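Sondura Forum > Manipulation Methods > Garment folding on bedding

ihutapea_lab
The Flollov group has completed its comparison of two grasp selection methods for garments on a bed. Each method received 200 trials. The wrist view method selected a usable first grasp in 65 percent of its trials and performed better than the head view method.

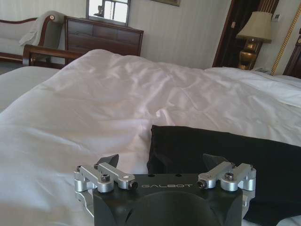

Wrist view, black cloth on white duvet.

Comments on the protocol are welcome.
Intan Hutapea

r.ezeani
I do not accept the comparison as stated. A black garment on white bedding favors any method that relies on edges. Were patterned covers tested?

ihutapea_lab
They were not. The report lists this as a limitation.

flerus_admin
Our group considers the contrast a minor matter. The starting state has more effect on the result. A shirt laid flat, with the chest print facing up,
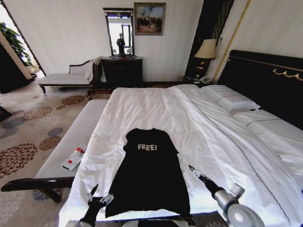
gives the planner a clear hem and two sleeves, and a crumpled one does not. We request separate scores for the two states.

r.ezeani
I support that request but maintain my objection.

ihutapea_lab
Separate scores will be posted in May. Patterned covers will require 4 more sessions.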